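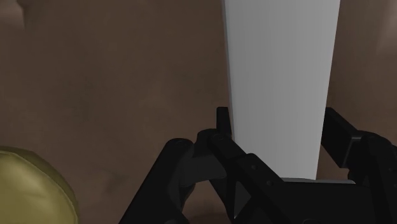 Akton support replied that a finger-width reading stuck at one value almost always comes from a stale joint map, and asked us to rebuild the map before sending any more logs. We did that first. It made no difference.

Ticket: Poltura sim kit, gripper width does not update after scene reload
Product: Poltura evaluation license, Castaño living room scene pack
Opened: Tuesday, December 20, 2022
Priority: normal
Status: workaround in place, fix pending

Problem
After the first scene reload, the gripper width topic publishes 44 mm and stays there. The fingers still move in the viewer and the joint states are correct. Only the derived width is wrong. Any script that uses width to decide whether a grasp has closed will hang until timeout.

Steps to reproduce
1. Load the Castaño living room with the book task (book on couch, arm behind the couch).
2. Run one episode to the end.
3. Call reload without restarting the server.
4. Command the gripper open, then closed.
5. Read the width topic.

Fails every time on our setup. A full server restart clears it until the next reload.

Tried so far
Rebuilt the joint map as instructed. No change.
Replaced the default contact solver with Dakov. No change, and episodes ran slower.
Raised the timeout from 800 to 2,000 ms. The script waits longer and then fails the same way.
Removed the book from the scene file. No change, so the task object is not involved.
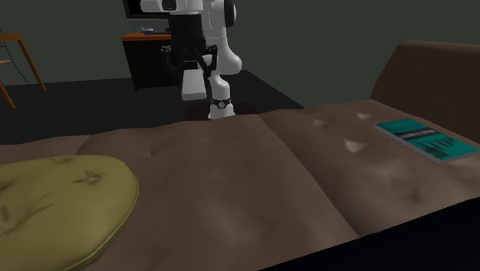
The next test was to subscribe to the width topic from a separate process started after the reload. That process got correct values right away, while the original one kept printing 44. The server is therefore computing the width properly, and the old client is holding a handle to the gripper from before the reload.

Workaround
Close and reopen the client connection after each reload. We ran 20 reloads in a row this way and the width was correct in all of them. Each reconnect adds a short delay, tolerable for evaluation but not for batch runs.

Requested from Akton
Refresh client handles on reload, or raise an error when a stale one is read. A silent old value is the worst case for us. Also, the reload page in the manual should say that a reconnect is needed with the current version.

Last update
Akton reproduced the fault and moved the ticket to the client library queue. No release date given. We are leaving the ticket open and will rerun the steps above when a build is available.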